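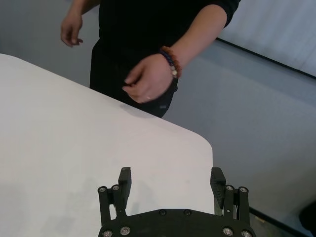 Who decides when a hand may go over the table while the arm is powered? The operator at the pendant decides, and says so aloud before anybody reaches.

That is the wording as it stood at the end of 31 May 2020. It is the fourth version. The first one said "the person in charge", and we lost most of the morning to what that meant in a room with two people in it.

Working on the Graltden rules again, then. The cell has had a set since it was put together, a single sheet copied from the Murkesar site with the name changed at the top. Half of it concerns a fence we do not have. The other half is sound but written for people who load a fixture and walk away. At our table a person stands across from the gripper for most of a session and moves their hands over the surface on purpose. The sheet has one line on that: "Take care when near the robot." I have struck it out.

Draft structure so far is four sections: before power, power on with hands clear, power on with hands in, and stopping. I had a fifth on records but it has gone into the first section, where people will be holding a pen anyway.

**Before power.** Table cleared and wiped. Fingertip pads checked for lift at the edges. Screws on the finger linkages checked by eye, and by key if there is any doubt. Cable run checked from wrist to base with the arm parked. Stop button pressed and released, with the result written down and initialled. I timed this list twice and it fits within 3 minutes when done in order. Out of order it takes longer, as the cable check means walking round the table and back.

**Hands clear.** The arm may move at the normal working speed. Anyone at the table keeps their arms behind the back edge. I would like a line on the floor as well, but tape does not stay down on that carpet and a line which is half missing is worse than having none. The table edge will have to serve. It is easy to see and people understand it without being told twice.

**Hands in.** This section took all afternoon. The person at the pendant calls "hands in", the person at the table repeats it, and only then does a hand cross the edge. Same on the way out. The arm is in reduced speed throughout. The gripper is open or stationary, never closing, while a hand is between the fingers. Force limit is set at 60 N in the gripper controller and is not to be changed from the session screen. I wrote beside this, in pencil, that 60 is our own setting and has no standing outside this room. It came from Bozkurt's commissioning notes, and I want it measured again with a gauge before it goes into anything with a revision number on it. A force limit nobody has measured at the pad is just a number in a menu.

The trouble with force settings is what they leave out. The controller limits the motor current and infers the rest. The pad geometry, the ridges on the gripping face and the angle at which a finger is caught all change what the skin receives. The linkage is a separate question. Parallel fingers have gaps between the bars that open and close with the stroke, and those gaps do not care what the pads are doing. The old sheet mentions the pads only. I have added the linkage gaps as their own hazard line, with the stroke positions at which a fingertip would fit between the bars. I need to measure those properly as well. For now the column is blank. 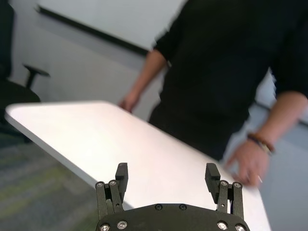

Sleeves and wrists next, which I had expected to be short. The Murkesar sheet says "no loose clothing or jewellery" and leaves it there. I have split it in three. Sleeves: close fitting, or pushed up so that nothing hangs below the wrist. Wrists and fingers: anything worn comes off before hands-in work, to go in the tray by the door. Lanyards: off, or inside the shirt, at all times when power is on. The middle clause will be the unpopular one. I did think about allowing items that sit tight against the skin, and wrote that version out in full. It needed a definition of tight, then a way of checking it, then somebody to do the checking. The plain ban is seven words long.

Also to settle: small items passed by hand. If the person at the table is holding something, the call is the same, but the item goes on the surface and the hand withdraws before the gripper moves towards it. Direct handover to the fingers needs its own assessment and is outside these rules. I have said so in one sentence and resisted adding a paragraph on how it might be done.

Stopping. Three levels, as before, although I have renamed them. "Hold" is spoken by anyone and means the operator pauses the program. "Stop" is spoken by anyone and means the button. "Off" means the isolator and is decided by the operator alone. The change is that a hold no longer has to be justified at the time. The old practice, not written down anywhere, was that whoever called it explained why on the spot, and I am fairly sure this made people slower to call. The reason now goes in the log after the run.

The log itself. I read it through from the first page, 766 entries, mostly one line each. The holds are recorded well and the restarts badly. A typical entry gives the cause of the pause, the initials and nothing on what was checked before motion resumed. Almost 3 in every ten have no restart entry at all. No way of telling from the page whether the check was skipped or merely left unwritten, and for the purpose of the rules it makes no difference. Restart now has its own line on the form: hands out confirmed, program position confirmed, speed mode confirmed, initials. Pre-printed boxes. I dislike tick boxes for hazard judgement but for this they are right.

Who may be in the room came up as well. People sit down at the far side of the cell and stay there through a run, and the sheet is silent on them. I have written that anyone seated stays outside the reach of the arm at full stretch with the gripper fitted, and that the gripper length is included in that figure. The Gorkura drawing gives reach to the flange only. Somebody reading it quickly would put the chairs too close by the whole length of the tool. Must redraw, with the larger circle, and pin it where the chairs are.

Sent the draft round at four.
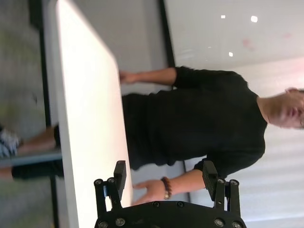

Olga Gallardo wrote back within the hour that the calls are fine but the repeat is going to decay. Her point was that two people who work together all day stop repeating things by the second day, and that a rule which depends on the repeat should say what happens when it is missing. As drafted it says nothing. She suggested that no repeat means the operator takes a hand off the enable switch, every time, without comment. She also asked why the reduced speed mode can be left by one press on the pendant when getting into it takes two.

The first I have taken as it stands. It is better than mine and costs no words, as it replaces the sentence on "confirming understanding", which I was never happy with.

The second is a fair question and I do not know the answer. The manual describes the two-press entry and does not mention the exit. I tried it with the arm parked and the table clear, and she is right, one press. Whether this can be altered in the configuration or is fixed in the firmware I could not establish tonight. Wrote to Bozkurt to ask. Until there is a reply the draft carries an extra line: leaving reduced speed is announced in the same way as hands in, and repeated.

She marked two smaller things. "Pendant" is used throughout and never defined, so there is now a line for it at the top. And the review date was missing. I have put September, with an earlier review if the tool is changed or the table is moved.

Not done:

- gauge readings at the pads, both fingers, at several openings
- linkage gap measurements, to fill the blank column
- reach drawing with the tool included
- reply from Bozkurt on the speed mode
- a better tray for the door, the present one is too shallow

Old sheet is still on the wall with a line through it and my initials. It stays up until the new one is signed.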